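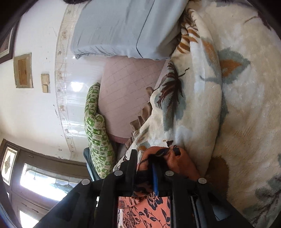
Why does a folding robot need to learn from real bedrooms?
Bedding in a lab is usually clean, flat and one color, and a robot trained only on that does poorly when it meets a printed sheet lying on a printed blanket.

Padar, the robotics research company, today released results from Mumance, a method for teaching robot arms to find and grip one piece of fabric in a pile of several. The work was carried out with Clerar, which handled data collection in homes, and was tested at Padar's Whitfield laboratory.

In Mumance, people do household tasks with a hand-held gripper that carries its own camera. The recordings are used to train a control policy, which then runs on a robot arm fitted with the same gripper and the same wide-angle camera. No robot is needed in the home during collection.

The new part of the method concerns the moment of grasping. Earlier training runs at Padar treated every frame of a recording the same way. Mumance gives more weight to the frames just before and just after the fingers close, and it trains a second, smaller network to judge whether the cloth between the fingers belongs to the item that was asked for. If the network scores the grip as wrong, the arm opens the fingers and tries again from a new angle.

Patterned fabric was the main target. When two printed textiles overlap, the edges of flowers and leaves can look like the edge of the cloth, and older policies often reached for the print.

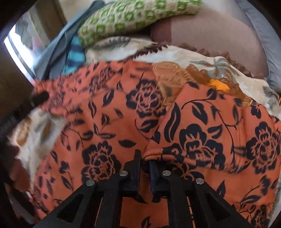 The hand-held gripper on printed orange cloth during home data collection.

The training set holds 400 recordings made in homes. Bedding accounts for 165 of them, and the rest cover clothing, towels and table linen. People making the recordings were asked to leave the room as they found it and to work at their normal speed.

In laboratory tests, the arm was given piles of mixed bedding and told to lift out one named item. Policies trained with Mumance needed an average of 2 tries for each correct lift. Policies trained on the same recordings without the added weighting needed 3. The gap was widest when the item and its background were both printed, and it was small for plain fabric.

The method has limits. It does not help much with very thick quilts, where the fingers close on the filling before they reach a fold. It also slows the arm down, as each grip has to be scored before the lift starts. Glare from windows and glossy tile lowered the score network's accuracy, and Padar is working on a version that uses finger position along with the camera view.

The tests did not cover folding. Padar plans to add folding and bed-making tasks in the next round, using a new set of recordings from Clerar.

A technical report describing the method, the training settings and the failed cases is available from Padar on request. The two companies expect to release part of the bedding recordings for research use once review of the material is complete.

About Padar
Padar develops control software for robot arms that handle soft goods. Its laboratory is in Whitfield.

About Clerar
Clerar collects and prepares recordings of household work for robotics research.

Related releases
Padar and Clerar extend home recording agreement
Whitfield laboratory adds second test room for soft goods
Technical note: camera placement on hand-held grippers
Towel sorting results with the first Mumance policy

Last updated: Fri 1 November

Contact: Padar Press Office, Whitfield | Copyright Padar. All rights reserved. | Back to top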